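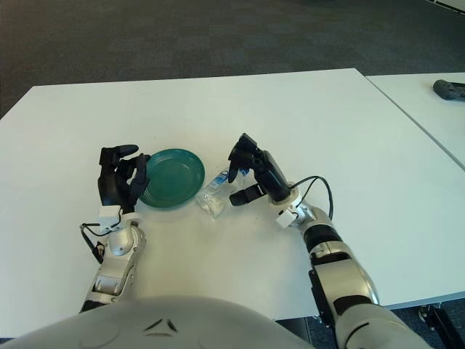
How long does a sourdough starter keep in the fridge if you don't feed it? Mine went 16 weeks without flour and came back, though it took most of a week before it would raise a loaf.

I get asked this more than anything else on the blog, usually by people who have just found a jar behind the pickles and are about to throw it out. Don't throw it out yet. Let me go through what I did with mine, and you can compare.

I had fed it in the fall, put the lid on loosely and pushed it to the back of the bottom shelf. Then my mother had her hip done and I was driving up to Hernthorpe every few days, and bread fell off the list. I didn't think about the jar again until March. By then there was a layer of dark gray liquid on top and the paste underneath had gone the color of putty. It smelled like nail polish remover. There was no pink, no orange and no fuzz. If you see pink or orange streaks or anything growing, the whole thing goes in the trash and you start over. Gray liquid is only hooch. Some people stir it back in. I poured it off, because I don't like bread that sour.

I took one spoonful from the middle of the jar, down where it was palest, and put it in a clean jar with equal weights of flour and water. I used half whole wheat and half white. The old jar went back in the fridge as insurance.

Day one, nothing. Day two, a few bubbles along the glass and the same solvent smell. I threw out all but a spoonful and fed it again. Day three looked worse than day two, and this is where I nearly quit. I called Kamala Alva, who taught the bread class I took at the library years ago, and she told me to keep it somewhere warmer and stop looking at it. Our kitchen is cold until May. I moved the jar to the top of the water heater with a folded towel under it.

Day four it doubled, slowly. By day six it was doubling in five hours or so and smelled like yogurt and apples, which is how I remember it smelling before. I baked on day seven.

That first loaf was nothing special. It was a plain white one, 800 grams of dough, shaped round and baked in the covered pot. The crumb was tight at the bottom and the crust tore along one side where I hadn't cut deep enough. The second was better. The third one I took to Gus Yazzie next door, who ate a slice standing up on his porch and asked if I had butter in the car.

A few things I would do differently. I would make the new batch smaller. I was discarding a cup of flour paste a day for a week, and flour isn't as cheap as it was. You can do this with a tablespoon of starter and two of flour and get exactly the same result. I would also use a jar with straight sides. Mine has shoulders, and a rubber band around it doesn't tell you much once the starter gets up to the narrow part.

Water matters less than people say. Ours comes from the town and has chlorine in it, and I have never filtered it or left it out overnight. Temperature matters a lot. I put a thermometer on top of the water heater and it read 74 degrees, and that was enough to turn things around.

Aisyah Yeoh wrote in after my last post to say she dries some of hers every year. She spreads it thin on parchment, lets it go brittle, breaks it up and keeps the flakes in an envelope in a drawer. I tried this last week. It took two days to dry all the way through – the middle stayed tacky long after the edges were curling – and now I have a small paper packet with the date on it. I haven't tried waking it up yet, so I can't say how well it works in my kitchen.

As for the jar itself, I now feed it on the first weekend of the month whether I'm baking or not. It goes on the calendar with the furnace filter. I take it out in the morning, feed it, leave it until it has risen by half, and put it back. On stiff starters I can't help much. I keep mine wet. Amos Obi keeps his like a ball of clay and claims it holds longer in the cold, and he may be right.

The old jar, the insurance one, is still in the fridge. I should clean it out this week. I need the jar for rhubarb.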